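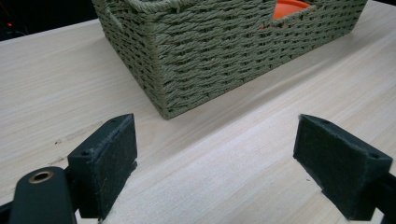
Against the lidded box

April 20, 2020

The case for the lidded storage box rests on dust, and dust is a weak case. A box with a lid takes two operations to open and two to close. An open basket takes none. Over a week of ordinary tidying the difference decides whether things are put away or left on the nearest surface.

I changed over in October. The lidded boxes, a stacking set from Stovel, went to the loft, and woven cord baskets took their place in the living room and hall. A stack of boxes uses floor area well and access time badly: whatever is wanted is in the lowest one. Baskets do not stack when full, so the shelf has to be planned at the start. Mine is a Dikwood unit, 1175 mm wide, which takes three baskets side by side with enough clearance to get a hand to the end loops.

Rectangular is the correct shape. Round baskets waste the corners of a shelf and roll their contents into the middle. A thick band at the rim is worth paying for, as the rim takes the load when a basket is lifted by one side. Handles should be part of the weave or corded through it. The glued leather tabs on the Guérin baskets I tried first came away within a month.

There are faults. Woven sides collect crumbs, and small items -- screws, beads, pen caps -- work into the gaps between rows. Those belong in a drawer. Cord also stains, and a muted green hides this better than natural.

Labels I would leave off altogether. An open top shows what is inside, and a label is one more thing to keep correct.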